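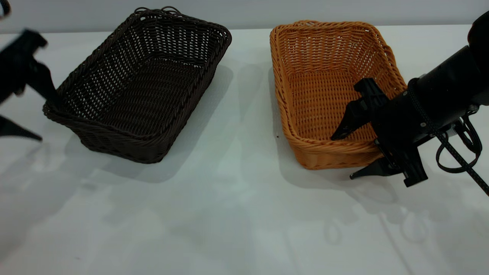
Two woven baskets, one dark brown and one honey-orange, side by side on a white tabletop.

Movard puts two baskets on the hall table and asks you to stop there

FOR RELEASE IN NOVEMBER

Home goods maker Movard today announced the Dindon Pair, a set of two woven baskets for people who own more small things than they have places to put them. The set comes in dark brown and honey-orange. It does not come in a set of six, although retailers have asked.

The idea behind the Pair is a modest one. One basket holds what is coming into the house and the other holds what is supposed to be leaving it. Mail, gloves and the batteries from the drawer go in the first. Library books, the neighbor's casserole lid and the sweater that needs to go back to the store go in the second. Movard makes no promise that the sweater will ever go back to the store.

"We spent a long time asking people how they keep their front halls tidy, and most of them laughed at us," said Aiguo Feng, head of product at Movard. "The ones who did have a system had a system with eleven parts, and they were very tired. We settled on two baskets. My own family mixed them up by dinner on the first night, but they were at least putting things in baskets."

The brown basket has an open lattice weave with small gaps, so a set of keys dropped in a hurry can often be spotted from the side. The orange one is woven a little tighter. Both are rectangular with rounded corners and have a braided rim. The corners were argued over at some length. Square ones looked better in drawings and worse on hips.

Movard tested the Pair in 100 homes before settling on the final shape. Testers were asked to use the baskets any way they liked, and they took the company at its word. Bread was popular. So were yarn, remote controls and phone chargers, including a good many chargers for phones no longer in the house. Roughly 400 comments came back. The most common was a request for a lid, so that visitors would not see what was inside. Movard thought about the lid and decided against it, on the grounds that a basket with a lid is where things go to be forgotten.

"A lid is a lovely thing if you never want to deal with your mail again," said Toàn Hoàng, who led the home tests. "We also heard from a tester whose cat moved into the orange basket on day one. We have put that down as a success."

The first run is 3,000 sets. The Pair will be sold through Flello stores and at the Dương home shop, where it will sit on a shelf near the scented candles despite a polite letter from Movard asking for a different shelf. Baskets are sold only as a pair. Customers who want two of the same color are asked to find a friend with the opposite problem.

Care is simple. Shake the baskets out over a trash can now and then, wipe them with a slightly damp cloth and let them air dry. Please keep them out of the dishwasher. This line was added after the home tests.

About Movard
Movard makes baskets, trays and hooks for ordinary rooms. Its earlier products include a wall rack for coats that most owners report using for bags, and a bag rack now mostly used for coats.

Press contact
Toàn Hoàng, Movard press desk. Calls are answered from 10 a.m., or a bit later if the phone is in the wrong basket. Sample sets are available to editors on request and do not need to be returned.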